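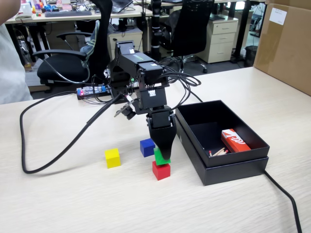
图1 二层堆叠工位，夹爪落在绿色方块上，下层为红色方块

# 桌面机械臂堆叠试验 安全与状态检查表（附批注）

工位：Ploststead 实验室，靠办公区一侧
方法：Troltari（腕部相机引导的放置修正）
控制程序：Berkance，试验分支
检查日期：01/07/2020
上一次全项检查：2月

填写说明：勾选为通过，未勾选为待处理。批注写在条目下面，不另开表。试验参数有改动时，A、B、D 三部分要重做。

## A. 上电之前

- [x] 底座固定，手推上臂无晃动
- [x] 各关节舵机外壳无裂纹，支架螺钉无松动
- [x] 舵机标签可读，编号与配置文件一致
- [x] 关节处线束留有弯曲余量，整个行程内不受拉
- [ ] 桌面线缆不进入夹爪工作区

批注：粗黑线从上臂垂下后，在桌子左侧绕一大圈再回到底座。现有轨迹不经过那里，但随机初始位置如果再往左放，方块就可能压到线上。Garrido 那套摆放范围比我们的宽，照搬过来之前先把线改道。改道后重新走一遍全行程，看腕部转到极限时线是否绷紧。

- [x] 驱动板固定，接线端子无外露铜丝
- [ ] 驱动板下方垫绝缘片

批注：板子目前放在桌面上。绝缘片已列入采购，到货前板子附近不得放金属工具。

- [x] 急停按一次即断舵机供电，复位后不自动恢复运动

## B. 工作区与周边物品

- [x] 方块表面干净，棱角无缺损
- [x] 红、绿、蓝、黄四色在当前灯光下能分开
- [ ] 易燃物移出工作区

批注：机械臂右侧的黑色敞口盒里有一盒火柴，另有几根散放的火柴。运行策略前连盒移走，散的也要收。舵机堵转时外壳升温很快，线束也在附近，这一项不接受口头豁免。

- [ ] 桌面右侧纸箱移开

批注：大臂向右摆时离纸箱还有距离，不影响堆叠动作。问题在于纸箱如果进入腕部相机的视野，背景就跟训练数据不同，结果不好比较。要么一直放着，要么一直不放，选定后写进试验记录。

- [x] 操作人员站位在臂展之外
- [ ] 臂后方办公椅推回桌下

批注：椅子带轮，有人起身时容易碰到试验桌。桌子被碰过以后，当前这一轮作废，重新核对相机外参再继续。

## C. 腕部相机

- [x] 镜头无指印、无灰
- [x] 相机模块与支架无相对位移
- [x] 曝光锁定，自动白平衡关闭
- [x] 内参文件版本与 Berkance 加载的一致
- [x] 外参复核完成，采用 1,840 帧标定图像

批注：复核时残差主要出现在图像边缘，中心区域正常。Troltari 只取中心裁剪区做放置修正，所以这次没有重标。若以后改用全画面输入，外参必须重做，不能沿用这一份。

## D. 动作限制

- [x] 夹爪电流上限 400 mA，超限后松开并上抬
- [x] 下降末段减速，接触后停止下压
- [x] 桌面高度软限位有效
- [x] 堆叠层数上限设为 2

批注：层数上限写在任务配置里，控制层没有相应保护。换任务时容易漏掉，请在启动脚本里打印出来，由操作人核对。三层堆叠需要另做评估，上抬高度也要跟着改。

- [x] 通信中断后保持当前位置，不继续执行缓存动作
- [ ] 断电后大臂下落有支撑

批注：断电时臂会自己垂下来。目前的做法是先回到收拢位再断电，遇到急停就没有这个机会。打算在收拢位外侧加一块软垫，位置还没定，不能挡住夹爪取左侧方块的路线。

## E. 方法相关检查

下面几项跟人身安全关系不大，但直接影响结果能不能用。

- [x] 策略训练步数超过 4,000，权重文件校验值已登记
- [x] 对照组关闭放置修正，其余参数相同
- [x] 两组轮流运行，不在一组全部做完后才换另一组
- [ ] 成功判据写成文字并贴在工位

批注：现在的判据是“上层方块放稳”，不够具体。建议改为：夹爪松开并上抬到安全高度，上层方块仍完全由下层方块支撑，不接触桌面，保持到计时结束。夹爪还挨着上层方块时不得记为成功，这种状态下看不出方块是否已经独立放稳。

- [x] 失败按阶段分类：未抓起、途中掉落、放置偏移、松爪带倒

批注：关于松爪带倒。两侧爪片松开不同步时，上层方块会被带着走，哪怕放置位置是准的。Troltari 修正的是放下之前的水平偏差，对松爪过程没有作用，所以这一类要单列，不要并进放置偏移。早先的记录两类混在一起，无法拆开，写结果时不引用那一批。

- [ ] 颜色顺序随机化

批注：目前固定为绿块放红块上，蓝块和黄块作干扰物。按这个设置得到的结论只适用于这一种组合，报告里要写明。随机化脚本已有，还没跟检测模块联调。

- [x] 人手介入的轮次有标记，统计时剔除

## F. 收工

- [x] 机械臂回收拢位后断电
- [x] 方块收回
- [x] 日志与腕部图像已同步到共享盘
- [ ] 本表扫描件归档

## 处理意见

B 部分易燃物一项关闭之前，停止自主运行，只允许断电状态下的检查和离线回放。驱动板绝缘片到货后补勾，不需要重做 A 部分其他条目。线缆改道与摆放范围扩大一起做，做完后 A、C 两部分重新检查。

成功判据改好以后，先用旧录像试标一遍，标注不一致的片段留下来讨论，再开始新的对照试验。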